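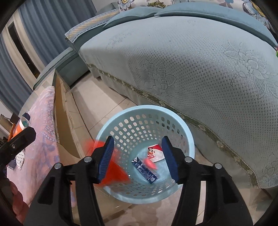
Dear all,

I have read the message of Vsevolod with much interest, and my answer is yes, a basket by the sofa can work also for people who are not tidy by nature. We started in our flat in June. Before that I tried a wooden box with a lid, but to open a lid was already too much effort for my family, so everything stayed on the cushions. Now we use a plain laundry basket, the round light blue kind with small holes in the wall, and it stands on the tiles against the sofa. Three little things are at the bottom of it, among them a red and white packet with a small panda-like figure, and I would say this is a good level. When I can still see the bottom, I know that the sorting will take me one minute.

On Saturday 14:20, Vsevolod Harasym wrote:

> Hello everybody,
>
> We have again the same problem in the living room. Snack packets, hair ties, pens, small toys, all of it ends on the sofa or under it. My wife bought a Famel basket, 300 mm high, but after a week it was full to the top and we did not want to look inside any more. Is it better to take a smaller one? Or one with compartments? I saw the Staltum organiser with pockets which hangs over the armrest, but it costs 600 and I am not sure.
>
> Vsevolod

To your questions, Vsevolod.

I would not take a smaller one. In a small one the things stand up over the rim and fall out when somebody passes. It is better to keep the size and to empty it more often. In our home this is every evening after supper, and the person who empties is the one who did not cook.

About compartments I have a mixed opinion. My sister has the Inga insert in her basket, and the pens stay in their place very nicely - but crumbs collect in the corners and she must wash it in the bath. A basket with a smooth bottom you only wipe.

The Staltum I do not know. For 600 I would first try with something you already have at home. Ours cost 68 at the market and I have no complaint, only the rim was a little dusty from the shop.

One more thing which helped us: food which is still closed goes back to the kitchen the same evening, also when it is only one packet. Opened food does not go in the basket at all. We had ants last summer and I do not wish this to anybody.

If someone on the list has used the Fadus felt basket on a tiled floor, please write if it slides. My mother would like one.

With kind regards,
Oksana Kobzar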